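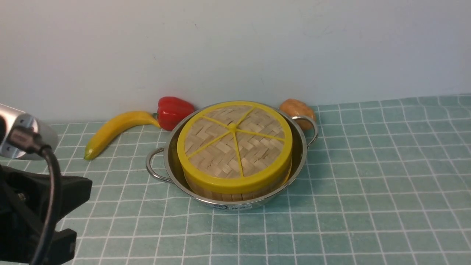
A bamboo steamer with a yellow lid, set in a stainless steel pan. Steamers can be borrowed from the Rarnmont kitchen shelf starting this week.

RARNMONT, February 12, 2000 - Residents with a library card can now borrow bamboo steamers, and a pan to set them in, from the kitchen shelf at the Stockdale Street branch.

The shelf opened in July with cake pans and a few larger pots. It has since logged 134 loans, most of them for baking in the weeks before the holidays. Steamers were the item people asked for most often at the desk, according to Tshepo Nkuna, who runs the shelf and teaches the evening cooking class in the same building.

"People see them in the store and aren't sure they'd use one enough," Nkuna said. "Or they bought one years ago, burned the bottom out of it and never bought another."

Steamers go out for 2 weeks and can be renewed once if there is no waiting list. Each one is checked out together with a pan, and the two are to be brought back together. There is no fee. A late item is charged at the same daily rate as a late book, and a steamer with a scorched base is charged at replacement cost.

The pan requirement came out of a test run with the class last fall. Several people took a steamer home and found that it was too wide for anything they owned, or so narrow that it slid around in the bottom of a stockpot. One borrower balanced hers on a cereal bowl. Nkuna then went through the shelf's pans with a tape measure and matched them up.

Borrowers get a sheet of directions with the set. It asks them to soak the basket in cold water before the first use, line it with cabbage leaves or parchment, and keep the water in the pan topped up from a kettle. The bamboo should not go in a dishwasher. After washing it should be left out on a rack overnight before it goes back in the bag, and anyone who returns a basket that is still damp will be asked to take it home again. 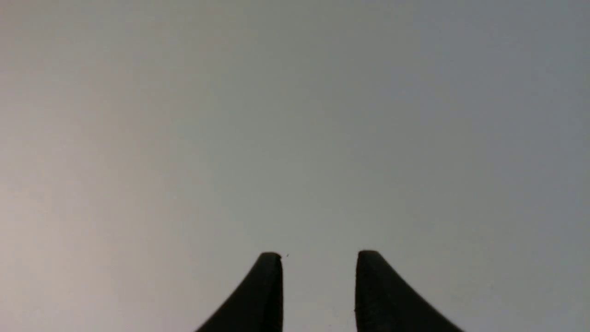 Nkuna said the drying part matters more than the washing. A basket put away wet will mildew, sometimes within days, and the smell does not come out of the weave. Two of the baskets used in the fall class had to be thrown away for that reason.

The branch has added an evening class to go with the new items. The first session covers vegetables and fish, the second filled buns, and the last one rice and custards. Each lesson starts with a dry run at the table, in which students put the basket and pan together, work out how much water the pan will take and practice lifting the lid away from themselves. The stove comes later in the evening.

"Steam burns are the thing I worry about," Nkuna said. "Everybody leans over to look. If they've lifted the lid a few times with nothing going on under it, they tend to do it the right way at the stove."

The class costs $3 a session to cover groceries. It meets in the ground floor kitchen, which seats a small group, and sign-up is at the front desk or by mail. A parent or guardian has to come with anyone under 12. Students who already own a steamer are welcome to bring it along and have the fit checked against their own pan.

Claire Abbott of Kusport attended the fall class and was among the first to reserve a set this week. She drives over to Rarnmont because the Kusport library does not lend kitchen items. She said she plans to use the steamer for dumplings, which her mother made in a metal insert that always dripped on them.

"The lid on that thing was solid, so the water just ran back down," Abbott said. "With the bamboo they come out the way they're supposed to. I'd like to try it a few more times before I spend the money."

Woven lids let some of the steam through, and the directions sheet tells borrowers to expect it. They should not wrap the lid in a towel or weigh it down.

The shelf itself will move next month from the hallway to the alcove beside the periodicals, where there is room for deeper shelving. The hallway shelf is too shallow for the wider pans, and they have been kept behind the desk, where borrowers have to ask for them. Cake pans will stay where they are until the move is finished - the branch wants them out in the open through the end of winter, when school bake sales start up.

Donations of cookware are being taken, within limits. The branch can use pans with two side handles, lids of any size and cooling racks in good shape. It cannot take electric items, nonstick pans with worn coating, or used bamboo. Donors should bring things in clean during regular hours and leave a name at the desk.

Anyone who wants to reserve a set or sign up for the class can call the branch at extension 2043. The same information will appear in the next issue of the Ravel, the town newsletter, along with Nkuna's recipe for steamed egg custard.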